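Bodas en casa: trucos para que el salón y la cocina aguanten el día grande

Si habéis decidido celebrar la boda en casa, primero de todo ¡enhorabuena! Es precioso, es íntimo y sale bastante más barato, pero también es verdad que una casa normal no está pensada para tanta gente con tacones y copas en la mano. Os cuento lo que a nosotros nos funcionó, por si os ahorra algún disgusto.

Las flores, con tiempo y en fresco

Recibid las flores la víspera y cortad los tallos en diagonal, unos centímetros nada más, antes de meterlas en cubos limpios con agua. El mejor sitio es el rincón más fresco de la casa, lejos de la fruta (las manzanas las marchitan enseguida). Las hortensias son caprichosas y piden agua casi hasta el cuello.
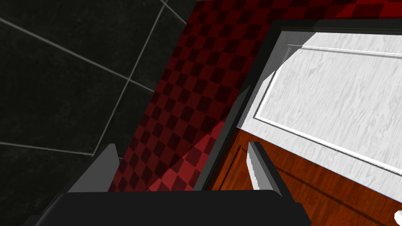
Manteles sin arrugas

Planchad los manteles un poco húmedos y enrolladlos en un tubo de cartón - nada de doblarlos, que luego la raya del centro sale en todas las fotos. Nosotros alquilamos los de lino de Maletti y llegaron bien, aunque pedid siempre uno de más. Para las manchas de vino, agua con gas en el momento y paciencia hasta el lunes.

Velas que no lo ensucien todo

Meted las velas en el congelador 3 horas antes de encenderlas, bien envueltas, y gotearán menos. Si cae cera en el mantel, dejad que endurezca, raspad con una cuchara y pasad la plancha tibia sobre papel de cocina. 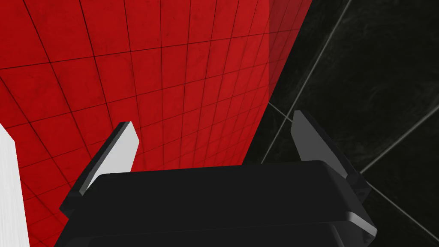 La mesa de los dulces

Con 16 invitados basta una mesa pequeña, y queda más bonita llena que medio vacía. Las tartas de crema, a la nevera hasta el último momento. Para las galletas calculad 400 gramos de harina por bandeja grande y horneadlas dos días antes, que en lata cerrada se conservan de maravilla.

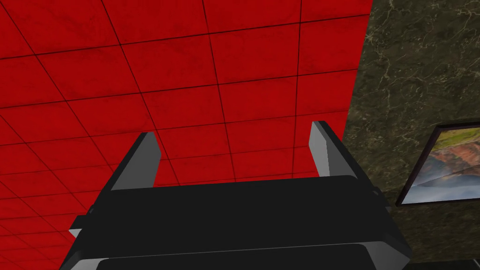

El rincón de las fotos también merece un ratito de cariño, y casi siempre se deja para el final. Buscad una pared que ya tenga gracia y no la tapéis con mil guirnaldas. Una de mármol verde oscuro con un cuadro enmarcado, por ejemplo, ya viste muchísimo, y con un jarrón de flores blancas al lado tenéis el fondo hecho. Si queréis colgar algo más, usad tiras adhesivas de las que se despegan y probadlas antes en una esquina - y limpiad la pared con un paño seco, que con polvo no agarra nada.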